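Power at the desk: choosing, mounting and retiring power strips
Speaker notes – Ekkachai Somboon
Medcombe facilities session, June 12, 2007

Slide 1. Title

Wait for the door to close. Say that questions come at the end, except on fixings, where it is easier to stop and pass the samples along the rows.

Scope is the movable strip: the one on the desk, under the desk or screwed to the back of it. Fixed wiring is out of scope. So are extension reels. If someone raises the reels in the loading bay, send them to the Wutach site notes, section 4.

Slide 2. What the survey covered

The Medcombe building and the Culer annex. Over 400 strips logged between the two. Each entry has location, number of outlets, switching type, cable length, how it is mounted and what is plugged in. The last field was the slowest to fill in and has been the most useful.

Explain the columns before showing the totals. "Mounted" means fixed with screws or a bracket. Tape and cable ties went down as "loose". Two people at Culer disagreed with this and the category stayed as it was.

Slide 3. Switching

Three types in the log: unswitched, one master switch, and individual switching with a control beside each outlet.

Individual switching costs more and takes up width on the housing. It suits a desk where one item has to be shut down while the others stay on, such as a label printer next to a desktop computer. For a desk that is switched off as a unit at the end of the day, a master switch is enough.

Point to make slowly: with individual controls, the layout decides whether people use them. The control should sit level with its own outlet. On some older strips the controls are grouped at one end and the user has to count along to find the right one. Those strips had paper labels stuck on them at nearly every desk, and half the labels had been written for a previous arrangement.

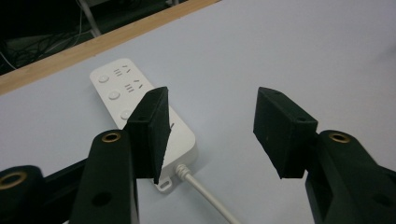
The second layout question is which side the controls face once the strip is mounted. Fixed to the rear edge of a desk with the controls toward the wall, they cannot be reached without moving the desk. Decide the orientation first, mark the holes second. The Yang offices had 20 strips put up the wrong way around in December and all of them had to come down again.

Slide 4. Outlet pattern and plug adapters

Check the outlet pattern against the plugs before ordering. Multi-pattern outlets accept more than one plug shape, and buyers like them for shared rooms. The cost is grip. A contact made to accept several pin shapes tends to hold each of them less firmly than one made for a single shape. Try the actual plug in the actual outlet. If it sags under its own weight, reject it.

Adapters: the log shows power bricks covering the neighboring outlet at many desks. Count the bricks when sizing the strip, and count each one as two outlets unless the spacing has been measured.

Slide 5. Mounting tabs

Pass the samples around now. Ask for them back.

End tabs project past the housing and take a screw from the front. Keyhole slots are in the back and hook over a screw head. Tabs are easier to inspect, as the screw stays in view. Keyholes look neater and come loose when someone pulls a plug upward.

An oval hole in a tab allows a little adjustment along its length. Put the screw in the middle of the oval, snug it, line up the other end, then tighten both. Use a washer if the screw head is smaller than the width of the hole. Do not overtighten on plastic. Cracked tabs were the most common mounting fault in the survey, ahead of missing screws.

Add the length of the tabs to the length of the body when measuring a desk rail. The dimension in a catalog is often the body alone.

Slide 6. Cable exit

Look at where the cable leaves the housing. There should be a strain relief, usually a ribbed collar, and it should flex along its whole length when the cable is bent. Leave a straight run past the collar before the first bend. If the outer jacket has pulled back and the inner conductors are showing, the strip is finished.

On sit-stand desks, set the desk at full height before deciding on slack. Lower it again and check that the loop does not reach the floor where chair wheels run.

Slide 7. When to retire a strip

Read the list once, without comment.
Discoloration at any outlet.
A control that does not stay in position.
Rattle inside the housing.
Jacket damage anywhere on the cable.
Rating label missing or unreadable.

Cut the cable off before disposal – a strip left whole in a bin finds its way back to a desk. Enter the removal in the log the same day.

Slide 8. Ordering

Standard order from now on is individually switched for shared benches and master switched for single desks, end tabs in both cases. White or black, whichever matches the desk rail. Requests for anything else come to me with the room number and a list of what will be plugged in.

Questions. If there is time, go back to slide 4 and show the spacing measurements.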